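Skukham Teaching Sessions: Frequently Asked Questions

These are the questions we are asked most by people who have booked, or are thinking of booking, a session on the Pludelier hand. If yours is missing, write to Kazimiera Rutkowska at the front desk and she will pass it on. Last updated 2020-09-14.

Do I need to know how to program?

No. You move, and the hand and arm copy you. The software keeps a record of the movement and of what the sensors felt. Most of our demonstrators have never written a line of code, and the work does not call for it.

What is the difference between teaching by hand and teaching by remote control?

When you teach by hand, you take hold of the arm and lead it through the job with the motors slack. When you teach by remote control, you wear a glove and stand at the marked spot, and the arm follows from across the bench. Leading by hand suits wiping, pushing and anything where the path of the arm matters. The glove is used for jobs that need the fingers, such as folding a cloth or turning a lid.

Which one will I be using?

It says on your booking sheet. Everyone spends the first morning leading the arm by hand, even if they are booked for glove work.

How long is a session?

Two hours, with a break of at least ten minutes in the middle. Please don't skip the break. Recordings made by tired people tend to be slow and full of corrections, and we end up throwing them away.

How many recordings are needed for one task?

It depends on the task. The cloth folding set has 176 recordings in it, of which 33 were made again in July after we changed the table height. The lid set was finished with 118. A single demonstrator normally makes no more than 40 in a session. 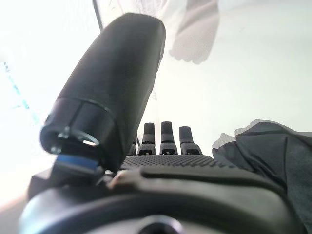
What should I do if I make a mistake halfway through a recording?

Carry on if you can put it right in a natural way, for instance by picking up a dropped cloth and starting the fold again. Those recordings are useful and we keep them. If the mistake can't be put right, press the left pedal, which ends the recording and marks it as spoiled. Never reach in while the arm is live.

The thumb doesn't follow mine very well. Is my glove broken?

Probably not. The thumb is the hardest part to match, as people's thumbs differ a good deal in length and in how far they swing across the palm. Run the thumb step of the fitting routine again, slowly, and touch each fingertip in turn when the screen tells you to. If it is still out after two tries, ask Vlastimil Říha for the smaller glove.

Can I see what the hand sees?

The wrist camera view is on the left-hand screen. You are welcome to look at it between recordings, but please watch the real hand while you are working. People who steer from the screen get used to a view that is slightly behind, and their grips come late.

Can left-handed people take part?

Yes, for leading by hand. The glove we have at the moment is right-handed only. A left glove is on order from Jerkel and we will change this page when it arrives.

What should I wear?

Short sleeves, or sleeves that can be pushed up and will stay up. Take off rings, watches and bracelets before putting on the glove. Flat shoes are best for the pedals.

Is it safe to stand near the arm?

The arm is limited to a slow speed during teaching, and there is a red stop button on each side of the bench. You will be shown both before you begin. When you use the glove, stay behind the yellow line. When you lead the arm by hand, keep your free hand off the elbow joint.

What happens to my recordings afterwards?

Štěpánka Vondráček goes through them and removes the spoiled ones. The rest are used to train the controller, which then tries the task without anybody guiding it. Your name is not stored with the recordings, only a demonstrator number.

May I come and watch the robot try it alone?

Trials are open to anyone who has recorded for that task. Dates go up on the board by the door. Expect long waits between attempts.

How do I change or cancel a booking?

Ring or write to the front desk by noon the day before. If you cancel later than that we will still try to find you another slot, but it may be some weeks off.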